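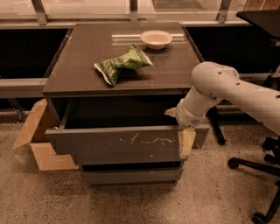
Bowl and snack bag on a dark cabinet

Unit 4 Handout: Planning a Paragraph
Grade 3 Writing, Westodmont

A paragraph has one main idea. Write that idea in your first sentence. The next three or four sentences tell more about it.

Before you draft, fill in the planning sheet:
Topic
Main idea
Two details
Closing sentence

Keep your details close to the topic. If you are writing about how to feed a cat, leave out the dog — he can have his own paragraph.

Drafts go in the blue folder. Skip a line each time so there is room for changes. We will trade papers with a partner on the second day and check for capitals and end marks. The checklist is on page 39 of the workbook. Final copies are written in pen.

Westodmont Grade 3 Writing | Updated June 3, 2019 | Back to top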